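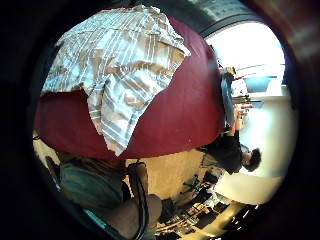

Slide 1: Striped cloth on dark red, before the window

Good morning, and thank you to Yupin Saithong for the invitation. My subject is small: how to fold a soft striped cloth so that it stays folded. I have 11 minutes, so please keep questions for the end.

Start with the stripes. When the cloth is rumpled, the stripes bend with it, and you can read from them where the fabric is twisted. I ask beginners to look before they pull. Most people pull first – then one corner gets longer and they must begin again. 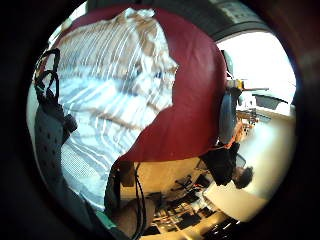

Find two corners that belong to the same side. Hold them, let the rest hang, and wait a moment. Then lay the cloth down and smooth it from the middle out. (Show with the Brelleo towel, slowly. Do it two times.)

A word about the surface. A hard table is easier. On something soft and round the cloth slides down on one side, so fold in halves only and leave the thirds for later. In our Monday course at Sandoval we had 48 people, and the soft surface was the most common complaint.

Paper is different. It keeps every crease you give it, and you can only make it flatter, never smooth. (Crumple one sheet here, open it, pass it to the first row.)
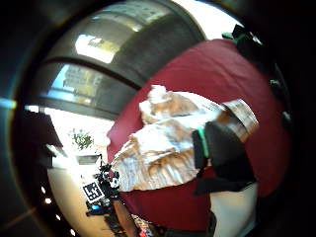
Slide 4: Questions

Eilif Kvam has the microphone. If nobody asks, tell the story about the 56 napkins in Aso. Leave the handouts by the door.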